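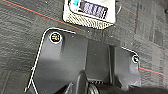
3. Flooring and storage, Drenau Room

Present: Zahira Tarigan (chair), Valentin Lecomte (minutes), and 8 members of the house group. Apologies were received from the Ledau office.

3.1 The dark grey carpet was discussed. Mr Lecomte reported that the quotation from Blomqvist for cleaning remained open until the end of March. Members agreed that the carpet should be cleaned and that replacement should not be considered this year.

3.2 It was noted that small items continued to be left on the floor at the end of the day. Users are to be reminded that the carpet must be clear by closing time.

3.3 The patterned basket with the black handle is to stay in its compartment in the shelving and to be kept for cloths and other soft items only.

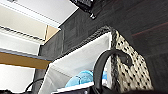

Ms Tarigan asked that cloths be folded before being put away. A proposal to buy two further baskets from Kemero was deferred until the shelving has been measured.

Action: VL to accept the quotation and measure the shelving.

3.4 The minutes of the previous meeting were approved with one correction, under item 9.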